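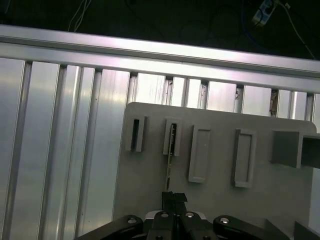 Hébergement touristique – Notes de cours

Séance 4 : fixer le prix d'une location saisonnière

Cas étudié : l'appartement Mustberg, deux couchages, loué à la nuitée.

Charges fixes annuelles : 3 000 €. Prix de base : 120 € la nuit en basse saison, 200 € en juillet. Le ménage est facturé à part.

Seuil de rentabilité = charges fixes / marge par nuit. La marge se calcule après commission de la plateforme et linge – pas sur le prix affiché.

Erreur fréquente : oublier la taxe de séjour, collectée pour la commune. Elle n'entre pas dans le chiffre d'affaires.

À lire pour la prochaine fois : le chapitre de Vandana Tomar sur les durées minimales de séjour.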